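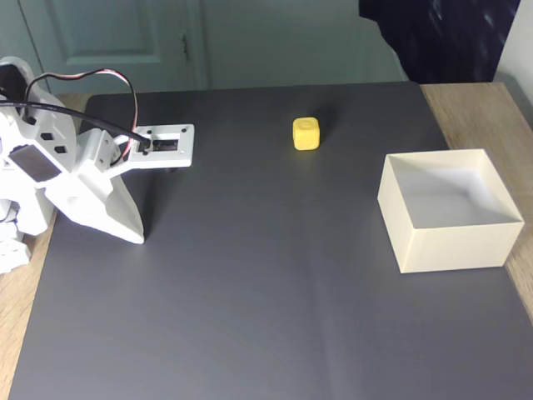 Does a printed gripper hold up against a bought one on a cheap arm? For small parts it does, as long as you print the finger thick enough.

Jasper Leemans, May 14, 2025

Two grippers so far on the same arm. One is the printed jaw-and-blade design, the other is a parallel gripper from Dodeck. Same controller for both, a Monti board running the stock firmware.

The task is dull on purpose. Pick up the yellow cube, put it in the cream box, go again. I move the cube a little between runs and leave the box alone.

The Dodeck closes straight and centers the cube nicely. It is also heavy. The shoulder servo sags under it at full reach and I had to slow everything down.

The printed one comes in at an angle with that triangular finger, so the approach matters more. Come in too low and the tip drags on the mat. I raised the pick height by 2 mm and that took care of most of it.

Total logged picks since March: 2992, split almost evenly. The printed gripper dropped fewer cubes. I expected the opposite and reran a batch to check — same result.

Wiring is my main complaint. The servo lead needs a big loop over the arm or it pulls tight when the wrist turns. I went through two leads before I left enough slack.

Someone at Hustgate asked about grip force. I don't have a load cell, so no numbers. The servo gets warm after eight minutes of steady picking and I stop there.

Next up is the Granero soft finger, same mat and same cube. I'll post the drop counts in this thread when the runs are done.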